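4. Setting up the counter

This section covers the Belum counter shelf, the Zemel cutting board and the things that end up sharing a counter with them. It replaces the one-page sheet in the Brilterbridge kitchen pack, which told you to "arrange to taste" and left it at that.

Revised 07/11/2020

4.1 Before you start

You need a clean dry cloth, a soft pencil and a tape measure. The pack also includes a packet of felt pads. They are sold as non-slip, and on polished stone we have our doubts. Try one before you stick down the rest.

1. Clear the counter back to the wall and wipe it down. Dry it.
2. Find the outlets. The toaster and toaster oven go where their cords reach without crossing the work area, whatever the picture on the carton suggests.
3. Measure the run that is left. The shelf and board together want 53 inches if you mean to work in front of them. Less can be done, but you will be moving things every time you chop an onion.

4.2 Placing the board and shelf

4. Lay the board flat, groove side up, in the middle of the clear run. Push down on each corner in turn. A board that rocks should go back to the store. You may be told it will settle with use. Ours did not.
5. Stand the shelf to one side of the board, near the faucet if that suits you but out of the splash.
6. Load the bottom first. Tea, small boxes and packets go on the lower shelf.
7. Put a single large plate or bowl up top for fruit. 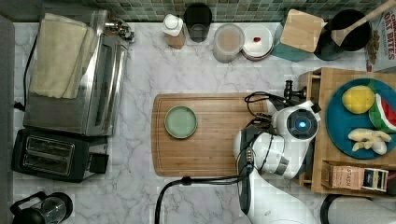

Keep whatever goes on top fairly low. The Belum leaflet gives a load of 18 pounds and doesn't say whether that means one shelf or the whole unit, so we treat it as the whole unit and stay well under. Cut melon is fine on the plate while you are working, but it belongs in the refrigerator afterward. Lemons and ginger can stay out.

Jars, canisters and bottles line up along the backsplash. Cereal boxes are better at the end of the row, where they hide less. A pot with its spatula in it can stand there too, provided you know you'll be using it. Otherwise it is storage, and there are cupboards for that.

CAUTION: Do not run a toaster oven with a towel on top of it. Take the towel off before you plug the oven in, and give the oven the clearance stated in its own manual.

4.3 Checking the wood

Bamboo and wood are both sold as "naturally hygienic" and "maintenance free." We would not rely on either. Check every piece on delivery and again after 2 weeks.

8. Run a fingertip along the grain, then across it. Rough patches can be rubbed back with fine paper.
9. Look along any trim or molding for gaps. A strip that lifts under your thumbnail has not been glued properly – ask for a replacement and don't accept a tube of adhesive instead.
10. Check rounded edges and curves last. They are where finish goes on thin.

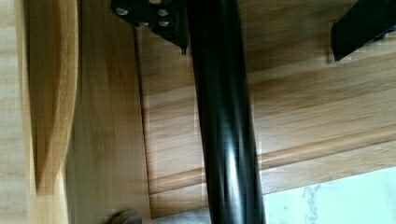
Figure 4-2. Grain and raised trim on flat wood, with a curved piece at left.

Color varies from piece to piece. The catalog calls this character. If two boards bought as a pair look like strangers, return one.

NOTE: Dark streaks in the grain are usually just grain. A dark mark that feels soft when pressed is another matter, and the piece should not be used for food.

4.4 Oiling

The Moschos board oil supplied with the pack works. So does plain food-grade mineral oil from the drugstore, and we could not tell the two apart by September, after a summer of use on the same board.

11. Wash the board by hand and let it stand on edge overnight.
12. Wipe on a thin coat, following the grain. Do the edges and any handle opening as well.
13. Leave it 4 hours, then wipe off what has not soaked in.

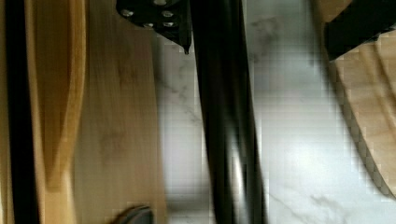 Repeat when the surface starts to look pale or feels dry. The bottle says weekly. Whoever wrote that also sells the bottle.

Lift boards to move them. Marble takes a scratch from grit trapped underneath, and it stains from lemon juice left sitting, so wipe the stone as well as the wood when you finish.

CAUTION: Never soak bamboo or put it in the dishwasher, including boards labeled dishwasher safe. We tried one of those. It split along the groove.

For loose joints on the shelf, see section 5.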